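Progress Report to the Perrin Fund
Jun 29, 2020
From Elli Saarinen, Uleo House of Prayer

Dear friends,

I have started this letter to you more than once over the past few weeks, and each time somebody called who needed praying with, and I put the pen down. I hope you will forgive the delay. You have been so patient with us, and so generous, and I want you to know how the work is going, the slow parts included.

You gave us $2000 to bring the evening prayer groups back to life and to put a printed devotional into the hands of people who do not have a church home. When I wrote our request I pictured a full room with the coffee on. As you know, the room has been closed since March, so most of what I have to tell you happened over the telephone and through the mail.

We now have 8 prayer groups meeting by phone. The Clamon group is the largest and the liveliest (they sing, and you have not lived until you have heard "Blessed Assurance" over a conference line with everyone half a beat apart!). The Levex group is small and quiet and made up mostly of night shift workers, and they pray at an hour when I am usually making breakfast. I join them when I can. There was a morning in May when one of the women read Psalm 27 aloud, the part about waiting on the Lord, and then none of us said a word for a good long while. I have thought about that morning often.

The devotional is called "Wait With Me," and it goes out one week at a time. We mailed the first part to 50 homes. Each day has a short Scripture reading, a few paragraphs from me or from one of the group leaders, and a blank space for writing down a prayer. I had worried that people would leave the space blank. Several have copied out what they wrote and mailed it back to us, which we never asked them to do, and I keep those letters in my Bible until we have prayed over them at the Monday call.

I should tell you about the trouble, too. The printing cost more than I had planned, and so did the postage. I also fell behind on the writing. There was a stretch in April when I sat down every day to write about hope and had very little of it to spare, and I finally wrote about that instead, about Elijah under the broom tree asking God to let him be done. It was the plainest thing I have ever put on paper. I was nervous to send it, and it brought more phone calls than any other week.

Two groups we had hoped to start have not come together yet. One was meant for young parents, who are stretched very thin right now with the children at home, and I do not want to press them. The other was for men who have recently lost their wives. I have spoken with 3 who would like to come, and we are praying about who should lead it. If a name comes to you, I would dearly love to hear it.

As for the money, most of it has gone to paper, printing and stamps, and a smaller share to the phone line. What is left will cover the second part of the devotional, which I hope to have finished by October. It will follow Ruth and Naomi on the road, and I have already scribbled all over my copy. I would also like to make a large print run of the first part for our older readers, who have been squinting at it very graciously.

We are not asking you for anything more at this time except your prayers. Please pray for our group leaders, who carry a good deal of other people's sorrow through the week along with their own. Please pray for the Levex night workers, and for the families who have had to say goodbye this spring without a proper funeral. And if you ever have an evening free, call in to the Clamon group and sing with us. You do not have to be any good at it.

With love and thanks in Christ,
Elli Saarinen

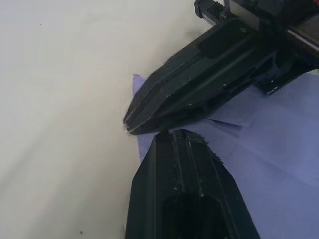

Black gripper fingers over lavender-purple cloth.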